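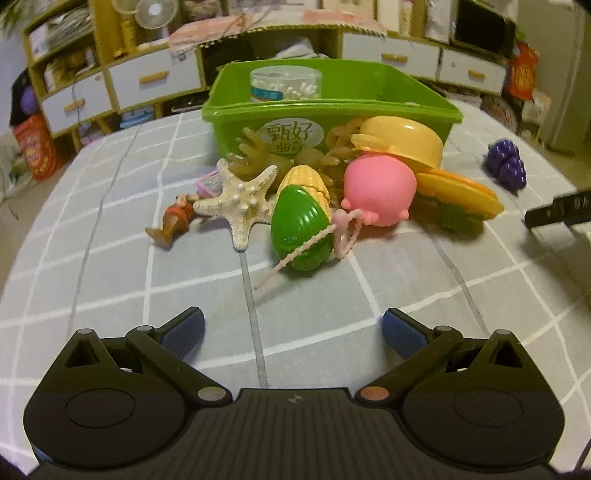
2/7/23 - Handheld gripper, house rules, second go

Kristóf wants these written up properly before the Zunum people get their copy. This is the rough version, pick holes in it.

Started with the pickup rules since that's where we argue most. Draft one said "approach object, grasp object, place object in container". Useless. Two operators read it and did completely different things, one came down from the top every time, the other dragged stuff sideways across the cloth till it hit the basket. Both within the rule as written!

Redraft:

Rule 1. Fingers open before you start moving in. Open means fully open, not "open enough". Closing on the approach gives us a width signal that means nothing.

Rule 2. One object per episode. If a second one comes along for the ride (string, leaves, anything tangled) finish the episode, mark it T and carry on. Don't shake it off. Ailbhe and I disagree here, she'd stop and bin it. Going with T for now, we can always filter later and can't un-bin.

Rule 3. No pushing with the outside of the finger to make room unless the task sheet says clear first. Piles are allowed to be piles.

Rule 4. Slow down for the last bit. Had a speed number in here, took it out, no one can judge a speed by hand. Wording now "slow enough that you could stop without bumping it". Bit soft but people understood it first time, which the number never managed.

Rule 5. Pads. Check both before each block, wipe, look for lifting corners. Change the pair at up to 800 episodes, sooner if the texture's gone shiny. Change both together even if one looks fine. Write it on the Drilby sheet, NOT on the whiteboard.

Rule 6. Background stays as you find it. Shelves, cabinet, whatever is on the floor. Don't tidy between blocks. A half tidied room is worse than a messy one, the place looks different in every second episode and somebody spends an arvo working out why.

Blur. Long talk with Ailbhe about this. Her first position was reject any episode with a smeared target in it. I reckon that throws out most of the useful approach data. Hand moves, camera moves with it, you'll get some softness on the target.
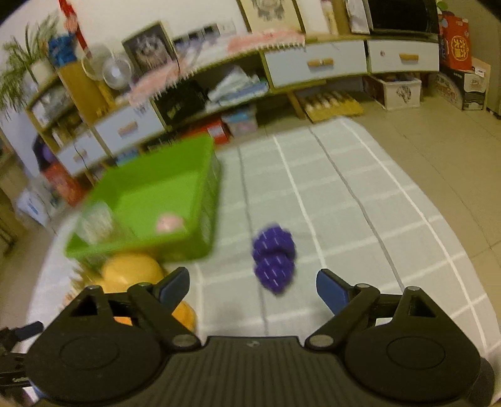

Grape bunch there still reads fine as a grape bunch, you can see the little white dashes on the berries, so I'd keep one like that. Agreed wording: reject only if you can't tell what the object is, or if the fingertips themselves are smeared for more than 3 frames in a row. Ailbhe to put it in the Carbone checker and run it over the last 200 episodes, see how many drop out.

Surfaces. Patterned cloth OK. Keep it flat under the target, wrinkles further out don't matter. We had a ban on grids and checks from January, old tracking problem, Kristóf says it went away with the Diver update. Ban lifted but I want it rechecked on a shiny table before I beleive it.

Objects. Old list was sorted by name, no good to anyone. Regroup by how you grab it:
- round and smooth (slips out if you're off centre)
- lumpy, grapes and corn and that sort of thing
- flat, plates etc, go for the rim
- thin or stringy, only if the task sheet asks for it

Labels. English only in the log, whatever is printed on the thing itself. If you can't read it write what the object is and its colour. "Green basket" is plenty.

Safety, short bit. Fingers (yours) out of the linkage, there's a pinch point at the lower pivots. Long hair back. Check the pivot pins by eye at the start of the day, any play at all and it goes in the red tray with a tag on it. Don't tighten it yourself unless you're me or Kristóf.

Still open:
- what counts as a drop if it lands in the basket anyway. Kristóf says success, I say drop. Need a third opinion
- left handers, Rule 4 is fine but the grip photo in the sheet is right hand only
- do we need a minimun rest. I've got 4 blocks then a break pencilled in, no basis for it except my wrist
- who signs off changes to the rules. At the moment it's whoever edited the file last

Next: clean copy to Kristóf, Ailbhe's checker numbers, then one block each with the new sheet, reading it cold.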